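Ticket 322: Seizure plan form loses text when it is saved and opened again
Product: Fustum, resource library module
Status: Solved, waiting for confirmation
Opened: May 24, 2020
Category: Downloads and forms
Priority: High

Description of the problem

Good morning. I look after the web pages of the Trostholm childhood epilepsy group. We use Fustum to offer our awareness kit: the fact sheet for schools, the letter to teachers, the poster, the page with first aid for seizures, and the seizure plan which parents fill in at home and give to the school or the sports club.

The problem is with the seizure plan. Parents download it, type in the fields, save it and send it to the school. When the school opens the file, some fields are empty. In most cases it is the field "What to do if the seizure does not stop" and the field under it, with the name and dose of the rescue medicine. The name of the child and the telephone numbers are always there, so the form looks complete at first sight. For this reason I have put the priority on High. A teacher can believe that the child has no rescue medicine.

We learned of it from a mother. She visited the school for another matter and saw her own plan on the wall of the office, printed, with the lower half blank. She was rather upset, and I understand her very well.

What I have tried

1. I downloaded the form from our page and filled it in with Adobe Reader on my office computer. Saved, closed, opened again. Everything was there.

2. I filled in the same form inside the browser (Firefox) and saved it. Opened it again in Firefox: everything was there. Opened it in Adobe Reader: the two medicine fields were empty.

3. The same as number 2, but with a short text. Now the fields were not empty. I repeated it with a longer text and they were empty again. I believe the limit is at roughly 50 characters, but I have not tested this in a very exact way.

4. I filled in the form on a telephone. The result was the same as in Firefox, and in addition the tick box "My child may swim with an adult beside" was not saved.

5. I printed directly from the browser without saving. The paper was correct.

6. I uploaded the form again to the library, with a new file name, in case the first upload was damaged. No change.

7. I took the original file which we received from Baert (they made the layout of the whole kit for us) and opened it from my own disk, without Fustum. Here I was surprised: with this file I could not produce the mistake, also not with a long text.

From number 7 I conclude that the file is changed somewhere between our upload and the download by the parent. I may be wrong in this, I am not a technical person.

Other information

The English version and the translated versions behave the same. The fact sheet and the poster have no fields and they are fine. The form was renewed in August of last year, when the doctors at the clinic asked us to add the line about the rescue medicine in the nose. I do not know if the problem existed before.

We announced the form in our newsletter, which goes out through Mevel. The link in the newsletter goes to the same page in the library, so I do not think Mevel has a part in it, but I mention it for completeness.

What I need: first, to know how I can stop the wrong files quickly. Second, a correct form. Third, if possible, a way to know who has downloaded it, so we can warn the families.

Update by the author of the ticket, same day

I have taken the form off the public page and put a short notice in its place: "Please write to us and we will send you the seizure plan by e-mail. If you have already given a plan to your school, please ask the school to show you the printed page." If there is a better solution, please tell me. I have also telephoned the schools we work with and asked them to compare each plan with the parents. Of those which answered until now, 2 had found a plan with blank medicine fields.

Update by the author of the ticket

I have looked in the settings of the library and found a switch with the name "Reduce file size on upload". It was on. I do not remember that I put it on, perhaps it is on from the beginning. I have not touched it before I hear from you, as I do not know what it does with the other files.

I attach the original form from Baert and the form as it is downloaded from our page. You will see that the second is much smaller.

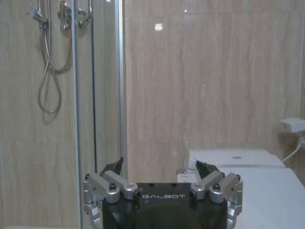
Reply from Fustum support: Thank you for the careful tests, they saved us a lot of time. Your guess in number 7 is right. The size reduction rewrites form fields, and for a field with more than one line it keeps the old, empty appearance next to the new text. Some programs show the text and others show the empty appearance. Please turn the switch off, delete the form completely from the library (uploading over it is not enough) and then upload the original from Baert. Your posters and fact sheets are not affected and can stay as they are. About the families: the library does not store who has downloaded a file when the page is public, so we cannot give you a list. We are sorry about this.

Answer by the author of the ticket

Thank you. I did the steps in this order: switch off, form deleted, bin emptied, original uploaded. Then I waited 10 minutes and downloaded the form in Firefox. I filled in both medicine fields with a long text, saved, and opened it in Adobe Reader. All the text is there. On the telephone it is also good, and the tick box for swimming is now saved.

For the families we will send a separate message through Mevel, only about this matter and with nothing else in it, and a paper letter goes to the school nurses. The notice on the page stays until the summer holidays.

One question is still open. When we add the translated forms again, must I delete each one first, or is it enough that the switch is off? I will wait with them until I have your answer. After that the ticket can be closed from my side.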